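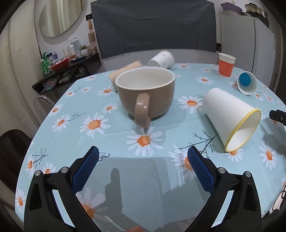 April
By Ustyna Savchuk, Hetton Donor Registry

HETTON ADDS 203 STEM CELL DONORS, MOST OF WHOM HAD COME IN FOR THE PARKING

PULTWOOD – The Hetton Donor Registry signed up 203 new stem cell donors during its spring drive at the Koval Center, bringing its list to 2,817 names. The drive shared a building with the annual parking permit renewal, and the line for permits was long. Registry staff worked it from both ends.

Joining takes a short health form and a swab of the inside of each cheek. Most people on the list will never get a call. Those who do are asked for a blood sample, then a full checkup, and only then for the cells themselves, which are usually collected from the arm over several hours of daytime television.
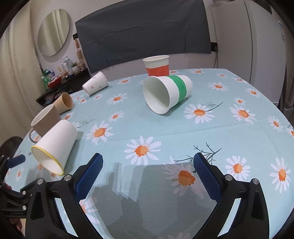 Ikach said the swab was over before the permit line had moved, and that "I'd have given them a kidney to get to the front."

Kidneys are handled by a different office.

Of the new donors, 572 fewer than the registry would like are under 30, an age group whose cells doctors tend to prefer and whose phone numbers tend to change. Anyone already on the list who has moved, married or switched carriers is asked to let the registry know. A match that can't be reached is no use to a patient.

Swab kits are available at the front desk of the Koval Center until 2 p.m. on working days through the end of the month. Parking is limited.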